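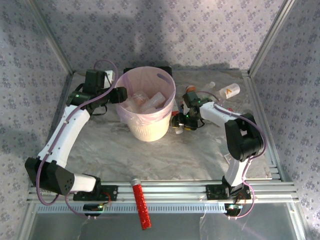

March, 6.40 am

Tank level at first light 1,052 litres by the dip rod, down from the last reading by more than the household used. Checked the toilet cistern, the kitchen tap and the laundry trough. All dry underneath. The loss is therefore outside, between the tank outlet and the house riser, or at the tank itself.

Overnight low was mild and there was no wind. Gauge empty again. The tank holds a good deal more than it has had in it since I moved to the Gerovgate end of the road, and I have started to think the first-flush diverter is sending too much to waste. It was set for the old roof. The new sheeting is cleaner and probably needs half the discard.

8.15 am. Shut the valve at the tank outlet, marked the level on the sight tube with a grease pencil, and left it for two hours. No movement against the mark. Opened the valve with everything in the house shut off and the pump isolated. The level had dropped slightly by mid-morning, about the width of the pencil line. The tank is sound and the buried line isn't.

The line is 25 mm poly, laid by the previous owner, depth unknown. There is no drawing. Sushil Singhal two doors up had the same installer and says his was barely a spade deep and went around the lemon tree instead of straight to the house. I walked the likely route and found one soft patch near the tree, colour of the soil slightly darker, grass greener than it has any right to be in March.
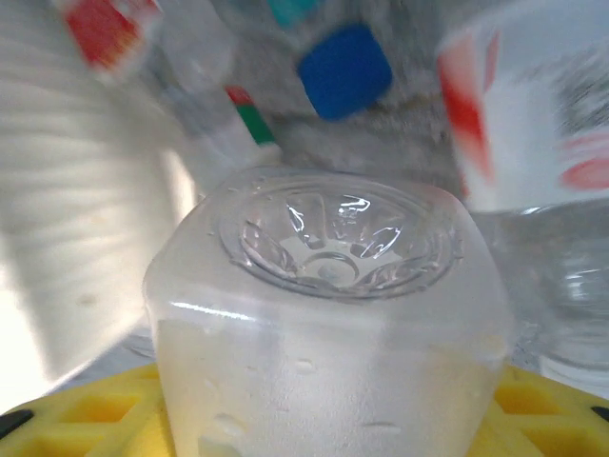 Dug from 11 am. The line was at 200 mm, shallower than I would have laid it but easier on the back. The leak is at a compression elbow, on the downstream side. The nut was tight. I cut the elbow out and the O-ring had taken a flat set, with a nick on the inner edge, most likely from the pipe being pushed in without a chamfer. Both ends of the old pipe were cut out of square, which supports that.

Drove to Alhassan for a new elbow and a metre of pipe. They had the Noltell fittings only, which have a different nut profile but the same bore. Bought 2 elbows so there is one in the shed. The fellow at the counter wanted to sell me a pressure gauge as well. I have one.

2.30 pm. Ends recut square, chamfered, lubricated, assembled. Pump on, held at pressure for half an hour with the trench open. Fitting dry to the touch and dry against a sheet of newspaper. Left the trench open overnight regardless. I will backfill with sand to the top of the pipe and put the original soil over that.

Also reduced the diverter. Took out one section of the chamber and reglued the cap. Will need rain to test it.

Phoned Priya Hutchins about the water meter reading on the shared bore. She has 2,109 in the book, and I had written the last two digits the wrong way round, so my bore column for the month is wrong from that line down. Corrected in pencil. She also asked whether I want to go halves on a delivery of road base for the lower gate. Said yes, provided it comes after the trench is closed.
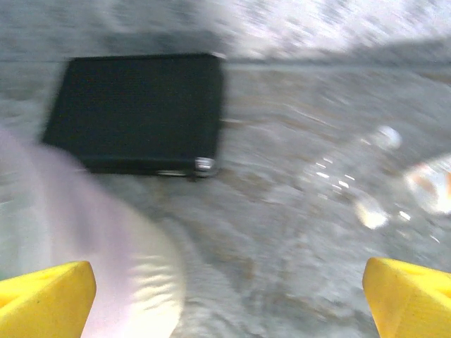
Flat black object, grey speckled surface.

7.50 pm. Second dip. Level unchanged from mid-afternoon apart from washing up. Will read it again at first light before anyone runs a tap.

To do: sand, marking tape for above the pipe, a sketch of the route with distances off the corner of the house. Ask Sushil if he still has the Dotasitz trenching shovel, the narrow one.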